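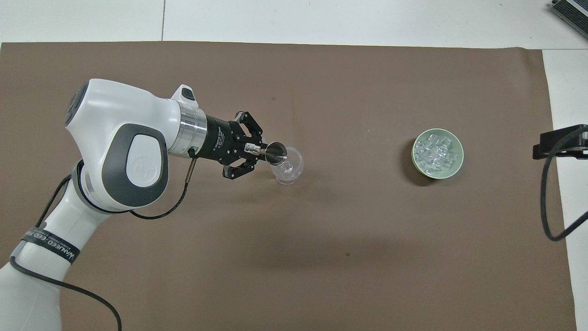 Tasell double jigger, six months later

I bought the Tasell jigger in February, after my old one from the supermarket lost its shine and started to smell of metal. It is a simple thing, two cups joined at the narrow end, and I did not expect to have much to say about it. But I make drinks at home two or three evenings a week, and a small tool that you use so often deserves a few words.

First, the measure. I checked both cups on my kitchen scale with water, and both were right to the line. With the old one I was always pouring a little too much gin, and my sours came out too strong. Now they taste the same every time, and this was the reason for buying.

The lines inside are engraved, not printed, so they do not wash away. They are thin, however. In the evening, with only the lamp over the counter, I must tilt the cup to find the smaller one. My wife has better eyes and does not complain.
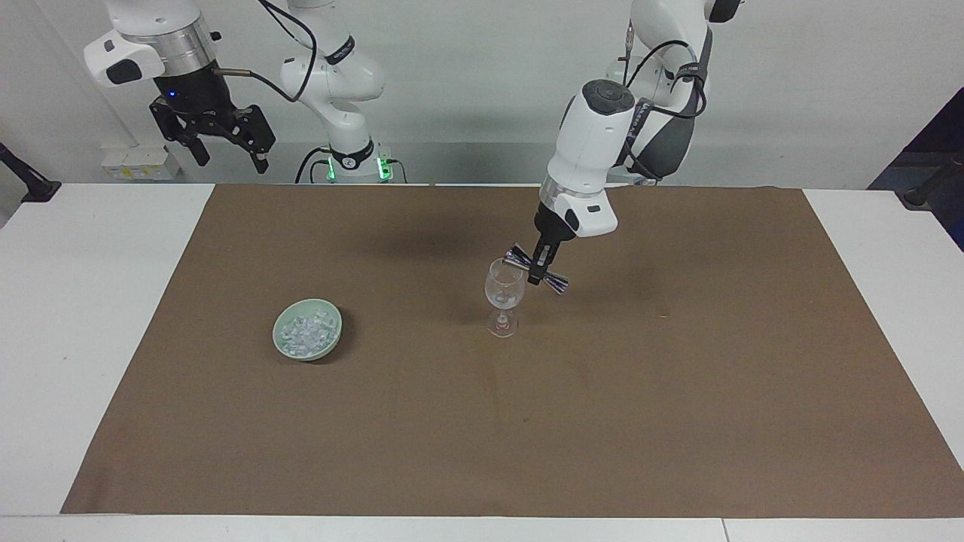

Ice, a stemmed glass and a double-ended jigger.

The edge pours clean if you turn the wrist quickly. If you go slowly, a few drops run down the outside - with syrup it gets sticky, and then you rinse it again before the next drink. The Haberkorn jigger that I borrowed from my neighbor was better in this point, because its lip is rolled outward. But the Haberkorn is also heavier, and it fell over twice when I put it down on a wet towel. The Tasell stands well on both ends.

I put it in the dishwasher nearly every time, although the leaflet says to wash by hand. There are some small spots near the middle where the two cups meet. They go away with vinegar. No rust until now.

The shop page had 1,622 ratings when I ordered, and many people wrote that it is too big for small hands. I cannot agree, I have small hands myself. What I did not like was the packaging, a large plastic shell that I had to cut open with scissors.

Trollico sells a set with the same kind of jigger, a long spoon and a strainer. If you have nothing at home yet, look at the set first. If you only need the measure, the Tasell is enough.

Good: correct measure, stands firmly, engraved lines.
Less good: drips when poured slowly, lines hard to see in weak light.

I give it four stars of five and would buy it again.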